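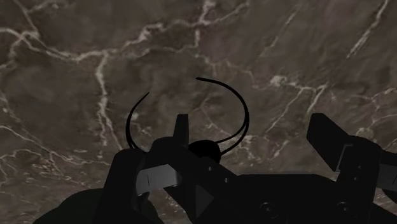
Combien d'épisodes faut-il avant de lancer un premier entraînement ?
3000 au minimum pour une tâche de prise simple. En dessous, Datach accepte le lot mais le modèle reste instable.

4. Enregistrer un lot (simulation)

4.1 Ouvrir Datach, charger la scène cuisine. Vérifier le profil de pince.
4.2 Remettre le bras en position de départ – touche R.
4.3 Lancer l'enregistrement. Attendre le voyant vert avant de bouger.
4.4 Un seul geste par épisode. Pas de reprise en cours de route.
4.5 Arrêter, noter réussi / échoué, valider.

Attention : ne pas changer de scène pendant l'ecriture du fichier. Épisode perdu sinon.

Note : les deux vues doivent tourner à la même cadence. Réglage dans Caméras > Synchro.
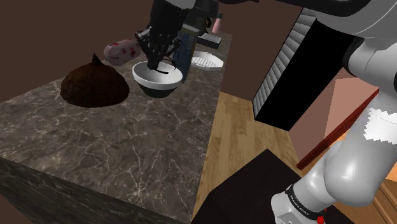
Que faire des épisodes ratés ?
Les garder, avec l'étiquette « échec ». Ils servent au tri automatique et sont exclu de l'entraînement par défaut.

4.6 Tous les 8 épisodes, changer la graine de placement des objets.
4.7 Exporter vers Lastumow, port 1420. Format par défaut, ne rien cocher d'autre.

Attention : disque plein = arrêt sans message. Contrôler l'espace libre avant chaque lot.

Suite : section 9, relecture des lots.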